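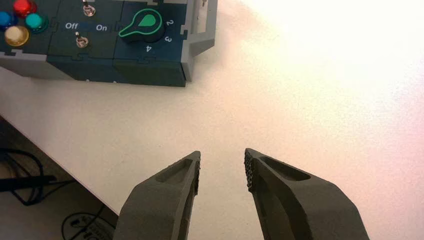
Olus panel and Marty's open fingers, wrist camera view.

Jul 5, 2020
Bench notes, Nurncombe workshop. Olus training panel, trial unit

Continuing from the April notes on the supplier's samples. The trial unit has been on the white table since this morning and I have kept everything to do with it in this entry so that the purchase note can be written from one place.

What is on offer: a set of panel segments that lock together jigsaw fashion inside a grey border, each segment carrying one type of control. Ours is made up with the push buttons on the left, toggle switches in the middle and the rotary selector on the right. Segments can be reordered. Price quoted for the set is 488 pounds, without the output lead, which is a separate line on the quotation. I have asked whether the lead can be included and have had no answer yet.

Assembly. Segments go together by hand with no tools. The seams are tight enough that a button press on one segment does not lift its neighbour. Taking it apart again is harder work and I would not want to do it between every run. If we change the layout often we should allow time for it in the schedule. The seams show in the camera view, and the first version of the edge finder picked one of them up as the edge of the box. Masked them for now. A matt film over the top would probably do the same job, but the supplier should be asked before anything is stuck to it.

Marty set-up. Standard fingers with the studded pads. Home pose is above the table, right of the panel, fingers open. From there the wrist camera has the buttons, toggles and knob in the upper left of its view and a lot of bare table to the right. Need to shift the home pose left so that the panel sits nearer the middle. At the present pose the red and blue buttons both run out of view, and the locator has to be given their positions by hand.

Lighting. Lamp on the right is too strong. The right side of the table goes nearly white while the area next to the panel stays in grey shadow. The cream-yellow button picks up a highlight on its dome, and the locator placed its centre on the highlight instead of the middle of the button. Dimming the lamp helped. Turning it to face the wall helped more, but then the darker front face of the box was lost altogether. Left it dimmed.

Push buttons. Pressed with the fingers closed, tip down. The domes are glossy and the tips slide if the approach is off the vertical, so the approach angle matters more than the force. Travel is generous and the return is firm. Ran 49 presses on the teal-green button with the angle corrected, all registered on the logger. No presses yet on the red one for the reason given under set-up.

Toggles. Harder than the buttons, as expected. Gripping the lever between the pads works but the nubs catch on the lever as the fingers open, and on two occasions this flicked the switch back again. Pushing the lever with the outside of one closed finger is more reliable. Wrote this as a separate routine and left the grip version in the file, commented out. The On and Off lettering is white on teal and easy to read at working distance, good enough for a label check before and after the move. The chrome bases confuse the depth estimate. Present workaround is to take depth from the panel surface beside the switch and add the lever height from the drawing.

Rotary selector. The best part of the kit. The green pointer insert stands out well against the dark knob and gives a clean angle from one image. The numerals are turned to follow the curve, so the text reader needs the crop rotated before it will accept the 3 and the 4. Detents are positive. Fingers either side of the knob, turn the wrist, release. The left finger needs to open wider on release or it drags the knob a little way back. Not enough to leave the detent, but enough to upset the angle reading.

Things to raise with Olus:

Base is light for its size. A sideways push on a toggle moved the whole box along the table. We used double-sided tape, and would like screw holes.

Drawing supplied gives the button spacing but not the height of the domes. Measured our own, figures are in the calibration file.

Are spare knobs sold singly? The quotation only lists complete segments.

Housekeeping. The cables on the floor under the front edge of the table want tying up. They hang in loops and the wrist camera sees them whenever Marty is at the home pose, which adds clutter to the lower left of every image. Clips are in the drawer under the vice. Do this before the next set of runs, otherwise the background will differ between the two sets.

View so far. Suitable for the switch-handling course at the present price if the lead is included. The button and selector segments could be used as they are. The toggle segment needs the fixing sorted out first - with tape it is usable for a demonstration, but I would not leave a class alone with it.

Still to do: move home pose, repeat the button runs with the red and blue included, try the toggles from the other side, try the narrower fingers on the knob. Trial unit stays on the table until then, please do not reorder the segments.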